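Ferreira supplies laundered towels to small hotels from a single plant in Julutside. Its production manager agreed to discuss how the plant handles terry cloth, and why so much of it is retired early.

"Most of the damage is chemical," the manager said. "Softener coats the loops. The towel feels fine and absorbs less each cycle."

The plant stopped using softener in August. Loads are washed at 70 degrees Celsius and extracted at 900 rpm. A second rinse was added at the same time.
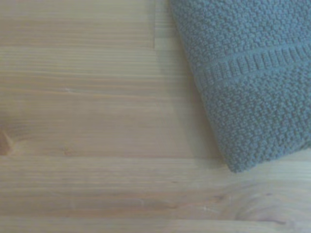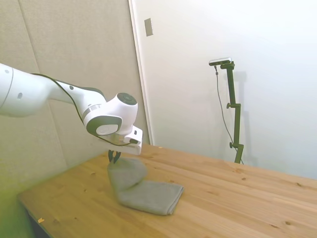
How does the plant decide when a towel should be retired?

It runs a drop test on a sample from each batch. Water is placed on the pile and timed, and a batch that takes more than 2 seconds to absorb it is washed again without detergent. If it fails a second time, it is sold as rags.

Records are kept in Vuvlow, a stock program the manager described as "adequate, slow on Mondays." The last quarterly entry shows 338 towels withdrawn, mostly for torn hems.

"Hems are a sewing problem," the manager said. "We have raised it with Kisetance, who weave for us. They are testing a denser stitch."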